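# Questions About the Account Transfer

Lambrechts Savings is closing its Uddale branch and moving those accounts to the Kallamberg office. These are the questions customers have asked most often since the letters went out. Page last updated February 12, 2018.

## Is the bank in trouble?

No. The lease on the Uddale building ends in August and the board decided not to renew it. The bank stays open, under the same name and the same charter, with its other offices in Kallamberg and Bimham.

## Does my account number change?

Checking and savings account numbers stay the same. So does the routing number. If you have a certificate of deposit opened at Uddale before the branch changed computer systems, it may have a short number that starts with a letter. Those will be replaced, and you will get the new number by mail before the old one stops working.

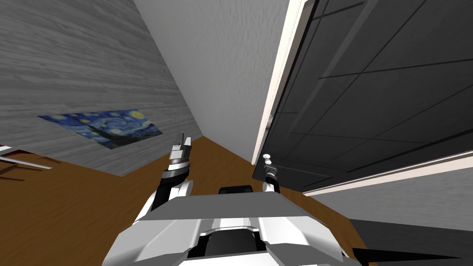

You do not need to tell your employer anything if your pay comes in by direct deposit. The same goes for Social Security and pension payments.

## Can I keep using my checks?

Yes. Checks printed with the Uddale address are good until you run out. When you reorder, the new ones will carry the Kallamberg address. If you would like new checks sooner, the first box of 80 is free for customers moving from Uddale. Ask at the counter or call.

## What about my debit card?

Keep it. The card and the PIN both still work. Cards are replaced on their normal date, printed on the front.

## Will I pay new fees?

The monthly fee on basic checking stays at zero if you keep an average balance of $70 or more. The wire transfer fee is $30, as it was at Uddale. One thing does change: Uddale never charged for stop payment orders, and Kallamberg does. Customers who move over with the branch will not be charged for the first two orders in a year.

## I have a safe deposit box at Uddale. What happens to it?

Boxes are not moved by the bank. You need to come in with your key, empty the box, and sign the release form. Bring a photo ID. If two people are on the box, either one can sign.

There are 49 boxes still rented. We have called every renter we have a working phone number for. If you have not heard from us, please call, even if you think the box is empty.
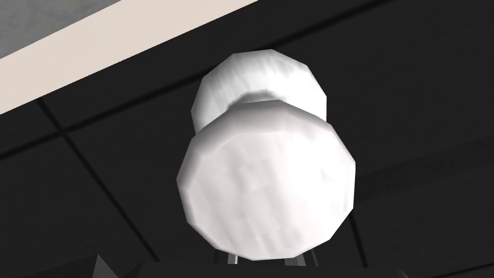
Kallamberg has boxes in the two smaller sizes only. Bimham has all sizes but there is a waiting list for the largest. Rent you have already paid at Uddale will be applied to a new box, or refunded to your checking account if you don't want one.

If you have lost your key, the lock has to be drilled, and you have to be there when it is done. The locksmith comes on set days, so call ahead for an appointment.

## What happens to my loan?

Nothing in your loan agreement changes — the rate, the payment, and the due date are all the same. If you mail your payment, use the Kallamberg address on your next statement. Mail sent to Uddale will be forwarded for a while, but forwarding adds a few days and we would like people to switch early. If you use the bank's own automatic payment, leave it as it is.

If you pay through another bank's bill pay service, you will have to change the address there yourself. We can't do that for you.

## Are my deposits still insured?

Yes, with the same coverage as before. One point has come up several times: if you have accounts at both Uddale and Kallamberg, they have always been counted together, because it is one bank. Moving the Uddale account does not lower your coverage.

## Will the Uddale tellers lose their jobs?

All of the Uddale staff were offered jobs at the other offices. Most are going to Kallamberg. Branch manager Kristof Dewulf will stay at Uddale until it closes and then move to the loan desk in Bimham.

## Will there still be an ATM in Uddale?

We are trying to keep one. The bank has asked the new tenant about leaving the machine in the outside wall, and we don't have an answer yet. We will post it on this page when we do.

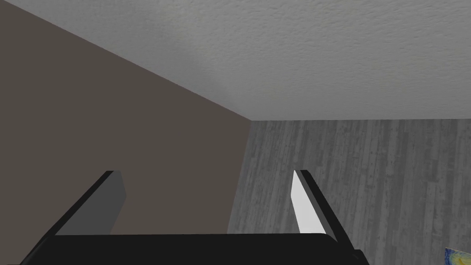 *Illustration: gripper, computer rendering.*

## Can I close my account instead?

Yes. There is no closing fee. Come in with ID, or send a signed letter with the account number and the address where the check should go. Wait until any outstanding checks have cleared, and remember to move your direct deposit first.

## Who do I call?

Call either office during lobby hours and ask for the transfer desk. Calls about safe deposit boxes should go to Uddale while it is still open.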